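Vuvarora (양팔 작업대)

Vuvarora는 공유 작업장 Tetwood에서 만든 자작 양팔 로봇 작업대. 주방 잡일, 특히 식기 옮기기 연습용. 설계는 아네슈카 후데츠(Anežka Hudec), 배선과 제어는 브라니슬라프 홀루프(Branislav Holub). 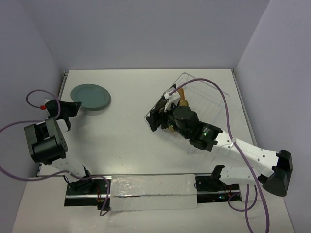 개요
팔 두 대를 상판 앞쪽 모서리 좌우에 하나씩 고정하고 나머지 세 면은 무늬 없는 칸막이로 막은 구조. 초기안은 팔 한 대짜리였으나 접시를 잡은 채 건조대를 못 누르는 문제로 폐기. 총 제작비 3,778유로, 이 중 팔 부품이 2,769유로. 공구 사용료는 빠진 금액임.

배선
그리퍼 쪽 케이블은 보라색 피복. 링크 안으로 넣지않고 바깥으로 길게 늘어뜨려 손목 회전 여유를 둠. 오른팔은 전완에 케이블 타이로 묶는다. 타이를 너무 조이면 피복이 눌리니 주의. 초기엔 여유 길이가 모자라 커넥터가 자주 빠졌고, 홀루프가 전부 다시 제작했다.

작업 물품
접시, 투명 건조대, 나무 손잡이 조리도구 등. 투명 플라스틱은 깊이 측정이 잘 안 되서 건조대 위치는 일반 카메라 영상으로 잡음. 흰 상판도 반사가 있어 조명은 간접광 위주. 칸막이는 뒷배경을 단순하게 만드는 용도인데 색은 그냥 남은 페인트.

제어
소프트웨어 이름은 Plurnetden. 사람이 조종한 동작을 기록했다가 재생하는 방식으로 시작, 이후 두 팔 충돌 검사가 추가됐다. 관절 속도 제한은 기본값이 꽤 낮음. 풀 수는 있으나 작업장 규칙상 혼자 있을 때는 금지.

연혁
2022/09/25 첫 양팔 동작 기록. 10월에 그리퍼 손가락 교체, 같은 달 도면 공개. 파생 제작물로 Menzies가 있으며 상판이 더 작고 칸막이가 없다. 부품 호환은 일부만, 어깨 브래킷은 구멍 간격이 달라 새로 뚫어야 함.

알려진 문제
장시간 구동 시 왼팔 영점이 조금씩 밀림. 원인 미확인. 7번 관절 배선도는 구판 기준이라 수정 필요함.

같이 보기
Tetwood, Plurnetden, Menzies (작업대)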